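Serving trays at home - does anyone still use one?
24 replies · 3 shares

marlow_kitchen
Started 24 June 2024

OK so this came out of a fight (a friendly one) with my sister over the weekend. She was over for lunch and watched me make four trips from the kitchen to the back porch, plates, then glasses, then the bread, then the butter I forgot, and she goes "you know there's a thing for this, right?" And I said trays are for hotels and sick people. She has not let it go. She texted me a tray this morning.

So I'm asking the group. Do you own a tray? Do you use it for carrying food, or does it live on the ottoman with a candle on it? I have a small kitchen, one step down to the porch, and a screen door that swings shut on you, so I'd have both hands full at exactly the wrong moment. I really don't see how it helps me. Talk me into it or tell me I'm right.

pdx_dee
You're wrong and your sister is right, sorry!! I use one every single day. Coffee, toast, the jam, a knife, napkins, all of it goes out in one go. The screen door I solved with my hip years ago.

My mother had one for every kid and we ate soup in front of the TV on Sunday nights, so maybe I'm just raised that way. I still can't eat tomato soup at a table, it tastes different.

old_hatch
I'm with the OP. Had three trays, gave away all three. What happens is you load it up, it's heavier than you thought, the tall glass starts walking toward the edge, and now you're shuffling across the living room like you're carrying a sleeping cat. Four trips is exercise.

Juniper Lane
old_hatch you need a lip on it! A flat tray with no edge is a cutting board. The glass can't walk if there's something for it to bump into. Also put the heavy stuff in the middle and close to your body, tall stuff toward you, and don't fill the cups to the top.

I waited tables for six summers at a fish place on the coast and I promise it's all in the loading. We had a cook who would slap the pass and yell if you put the chowder on the outside.

marlow_kitchen
See, this is helpful. I didn't know there was an order to it. I would have just put things where they fit.

What do people think about material? The one she texted me is wood and very pretty, and I can already see the ring from the first iced tea.

brightside_ron
Wood is nice for two years. Then it's gray in the corners and the handles wobble. I had one from Prikuddale, the long one with the rope handles, and I really loved the look of it, but a bowl of chili went over on it in April and the smell of cumin never left. I sanded it, oiled it, left it in the sun. Still cumin. It's under a fern now.

Metal is loud. Everything you set down on it goes clank, and if you have a napping baby or a dog that barks at clanks, forget it.

Plastic isn't glamorous but you can scrub it in the sink and go on with your life. I've come all the way around on plastic.

pdx_dee
Plastic, yes. I like a light color too, you can see if it's clean.

efren_a
Long time reader here, I don't post much. Efren Ambrosio, I used to do the buying for a little housewares shop called Panganiban (closed now, landlord stuff, long story) and trays were weirdly one of my favorite things to buy. We went through a lot of them and people came back with opinions, so I heard it all.

For somebody carrying things down a step and through a door, I'd look at the rim and the handles and not worry so much about the rest. You want a rim that's raised all the way around and handles you can get your whole hand on. The cutout kind, where it's only a slot, pinches your fingers as soon as there's a teapot on board. I like something more like this:

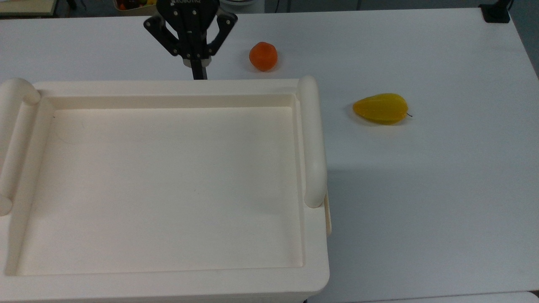 Cream plastic, raised rim, rounded handles on the sides. Plain as can be.

The inside is flat and smooth, so a plate sits level, and there's no pattern to get tired of. I'd pick a tray this plain over most of the fancy ones we sold. The pretty ones came back with comments like "too nice to use," and then what have you got? A picture with handles.

On size, measure your door first. I mean it! Take your tray width, add your knuckles on both sides, and see if that gets through. We had a lovely customer who bought a 30 inch tray and had to walk it sideways into her own dining room. She kept it too, said it was a conversation piece.

marlow_kitchen
Efren thank you, this is way more than I hoped for. I went and measured. With the screen door hanging the way it does, I've got 23 inches to work with, and that's if I prop it. So something on the smaller side.

old_hatch
Respectfully, that cream one looks like the cafeteria. I'm not saying it wouldn't work, I'm saying I'd feel like I should be getting in line for Jell-O.

pdx_dee
What's wrong with Jell-O

Juniper Lane
I kind of like the cafeteria look! I'd put a cloth napkin down first, and then the cups don't slide around either. A damp one works even better, old waitress trick. Wring it out well or your crackers will be sad.

brightside_ron
Seconding the damp cloth. I've also used a piece of that rubbery shelf liner, cut to fit. Ugly, but you could run up a flight of stairs with it.

tess_from_the_valley
Can I put in a word for the kind with legs? My husband had knee surgery and was in bed for weeks and I bought the Nurkmont folding one, and it's the best thing in this house. Breakfast, laptop, jigsaw puzzle. He's fine now and he still "needs" it on Saturday mornings, funny how that works.

Only complaint is the legs fold in if you lean on one side, and I've lost one cup of coffee and a very good quilt to that.

old_hatch
So your best thing in the house ruined your quilt.

tess_from_the_valley
I forgave it :)

hollis77
Coming at this from the other direction, has anybody tried a cart? We did a little two-shelf rolling cart from Wukska and I haven't carried anything since. It goes from the kitchen to the patio with the whole dinner on it, drinks on the bottom, and then I load the dirty dishes on it and roll it back. My wife says I look like room service and I say you're welcome.

marlow_kitchen
I have that step, though! It's only one, but I'm picturing the cart going down it with the potato salad.

hollis77
Oh, I missed the step. Yeah, no. Don't do that. You could put down a little ramp, but then you've got a ramp to trip over.

Juniper Lane
Please nobody roll potato salad down a step.

efren_a
Carts were our other big seller and I'd say they're great on one level and a nuisance everywhere else. Small wheels catch on everything, a rug, a threshold, a dog toy. If you do get one, get the biggest wheels you can stand the look of.

For the OP, I still say tray. Two smaller trips with a tray will beat four with your hands, and you can leave it outside on the table as a place for the salt and the ketchup and whatever else. Then it all comes back in one go at the end, and that's the half people don't think about. Carrying out is easy, everyone's hungry and helps. It's the coming back in, when they've all sat down and somebody's telling a story.

brightside_ron
That last part got me. I am always the one going back and forth during the story. I've missed the ending of my brother-in-law's canoe story 2 years running.

pdx_dee
Is it a good story?

brightside_ron
I don't know! I've never heard the end!

old_hatch
Fine. I'll admit I'd use one for the coming back. Dirty plates don't need to be balanced nicely. But I'm not buying it new, there's always a stack of them at the thrift store next to the fondue pots, a dollar or two each.

Juniper Lane
Thrift store is the right answer for trays. Check the underside for cracks and wiggle the handles. And smell it (see: cumin).

marlow_kitchen
OK, update before I go make dinner. I told my sister she may have had a point and she sent me back a row of trophies. I'm going to hit the thrift store after work this week with a tape measure, looking for something with a real edge on it and handles I can grab, nothing wider than the door. If it's got ducks on it I'm buying it no matter what it's made of - I've decided.

One more question though, and then I'll stop. Where do you keep it? I've got no cabinet it would fit in, and the top of the fridge is already cereal.

tess_from_the_valley
Next to the fridge, standing on end. If you've got a little gap there it's like it was made for it. Ours is in with the cookie sheets and the step stool.

pdx_dee
Mine never gets put away, it's just always on the counter with something on it. Mail, mostly.

old_hatch
And there it is, folks. It's a mail tray.

pdx_dee
It's a mail tray that also does toast!

hollis77
Ours used to be behind the couch before the cart. You have to remember it's back there, is the thing. We found it when we moved, with a coaster still on it.

Show 3 more replies
11 people found this thread useful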